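Cómo preparar una cesta de snacks para una tarde de series en la cama

Por Maiara Mendonça

¡Me encanta este plan! Una colcha bien estirada, algo que ver y una cesta llena de cosas ricas al alcance de la mano. Llevo desde octubre perfeccionando la mía y ya la monto en 7 minutos, así que os cuento el método entero, con los trucos que he ido robando a la familia y a los amigos.

Qué necesitas

Una cesta que se aguante bien sobre el colchón
Snacks en paquetes individuales, dulces y salados
Una botella con tapón de rosca
Una tableta y un soporte con base
Una bolsita para los envoltorios vacíos

Paso 1. Saca todo y repártelo

Vacía la bolsa de la compra y extiende los paquetes uno al lado del otro, con espacio entre ellos. Yo antes los metía a puñados y luego aparecían cuatro iguales arriba y los buenos en el fondo (una tragedia, sobre todo a mitad de capítulo). Aprovecha para mirar las fechas y aparta lo que caduque antes.

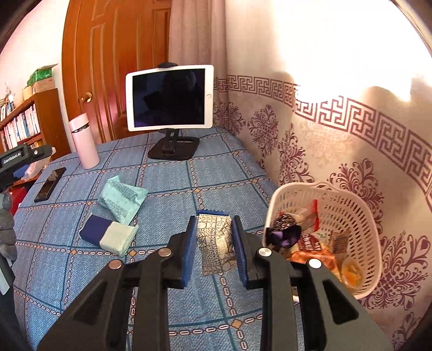

Los paquetes hinchados llevan aire dentro y protegen lo que hay en su interior, así que trátalos con cariño: cógelos por los lados, sin apretar el centro. Corrado Sanna, mi cuñado, los pincha para que ocupen menos. ¡No lo hagáis! Las galletas se ablandan enseguida.

Paso 2. Ordena por tamaño

Haz 3 montones: grandes, medianos y pequeñitos. Los grandes van de pie contra la pared del fondo de la cesta, los medianos delante y los pequeños en los huecos que queden. Si algo pesa, abajo.

En mi cesta entran 14 paquetes sin que se salga ninguno. Si la tuya es más honda, pon un paño doblado en el fondo y ganarás altura. ¡Cambia muchísimo!

Paso 3. Coloca la pantalla antes que la cesta

La tableta, en horizontal y hacia el fondo de la cama. Apoya la base del soporte en una zona lisa de la colcha, dale un toquecito al colchón y mira si baila. Si se mueve, mete debajo un libro de tapa dura o una bandeja.

Después pon la cesta a un lado, donde llegues con el brazo sin incorporarte, y ve encajando los últimos paquetes con la parte bonita hacia delante.
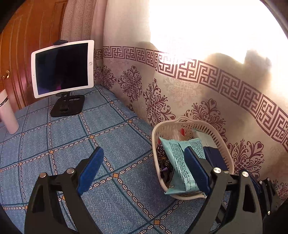
La tableta en su soporte, sobre la colcha azul.

Paso 4. La bebida, aparte

Botella cerrada siempre, y lejos de la pantalla. De tazas en la cama prefiero no hablar, que todavía me acuerdo de la mancha de chocolate.

Para la próxima quiero probar una versión solo de salados. Si tenéis ideas, ¡dejádmelas en los comentarios!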